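Clelleck Print Workshop opens loan collection to outside borrowers

21 Jan 2026

The Clelleck Print Workshop will lend works from its study collection to schools, libraries and small galleries from October. The collection holds 585 prints on paper, mostly etchings and screenprints made on the premises. Until now they could be seen only by appointment in the reading room at Undell.

Loans run for 99 days and may be renewed once. Works travel framed under acrylic glazing in foam-lined crates, and borrowers must keep light levels at or below 50 lux. A condition report is completed at dispatch and again on return.
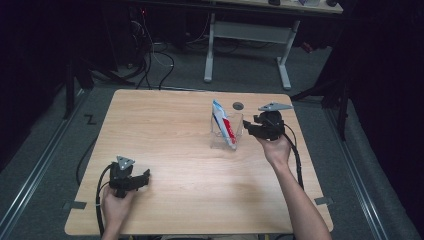 The first release covers 123 prints, including the complete Güler portfolio of 52 aquatints, which will be lent only as a set. Works with unstable inks or earlier water damage have been held back for treatment. Registrar Beril Kırmızıgül will handle requests, and transport within the county is free.

Jade Lightfoot, who cataloged the collection, has prepared a checklist giving plate size, paper type and edition number for each work. Printed copies are available from the Undell reading room. Applications must include a floor plan and details of building security.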